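Carnets > Robotique > Simulation

Ouvrir une porte à deux mains, sans jamais avoir touché une vraie porte

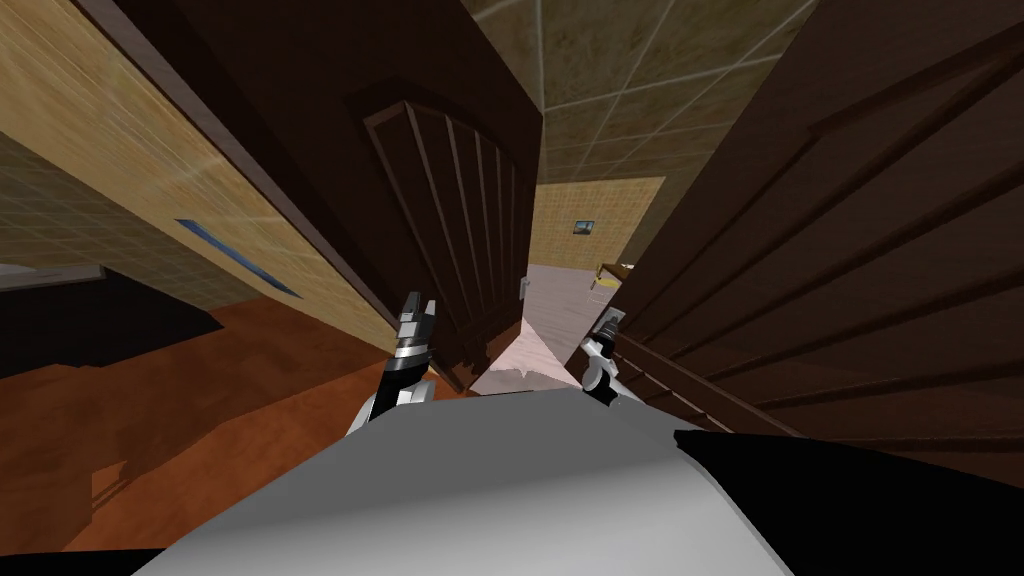 Pourquoi apprendre à un robot à passer les portes en simulation avant de le mettre devant une vraie ?
Parce qu'il va se tromper des milliers de fois, et qu'une erreur simulée ne casse ni le poignet du robot ni les gonds du bâtiment.

Mercredi soir, j'ai enfin pu lire les résultats de notre dernière série et je ne tiens plus en place ! Notre politique s'appelle Clilirano (le nom vient de Dzintra Luik, ne me demandez pas). Elle ne reçoit que la vue embarquée et la position des articulations. Pas de carte, pas de modèle de la porte. Or, dans un passage comme celui du rendu, avec un battant entrouvert au milieu, un autre à droite et le buste qui mange tout le bas de la vue, il faut décider quelle pince travaille et laquelle attend.

Le changement qui compte tient en une phrase : on prédit d'abord les points de contact des deux pinces, ensuite seulement les mouvements. Avant, on faisait tout d'un coup, et les bras se gênaient dès que l'ouverture devenait étroite. Pour l'entraînement, nous avons généré quelque 3 000 logements virtuels avec l'outil Arkico, en variant les textures, l'éclairage, la masse des battants et le frottement des charnières. Le frottement surtout - c'est lui qui faisait tout rater au printemps.

Sur les essais de contrôle, la nouvelle version a réussi 1 043 passages complets, torse compris, dans des logements jamais vus à l'entraînement. L'ancienne calait souvent au moment de changer de main. J'ai relancé le calcul deux fois pour y croire.

Reste le gros morceau, les ferme-portes à ressort. La politique pousse bien, puis relâche trop tôt. J'essaie en ce moment de lui donner un court historique des efforts au poignet, et les premières courbes sont jolies. Suite en mai si tout va bien.

Commentaires

Lucienne Roussel : Et pour les portes à tirer, même recette ?

L'auteur : Même recette, mais c'est nettement moins bon pour l'instant !

Paulauskas : Hâte de voir la suite avec les efforts au poignet.

Contact - © Fetard, le blog - Haut de page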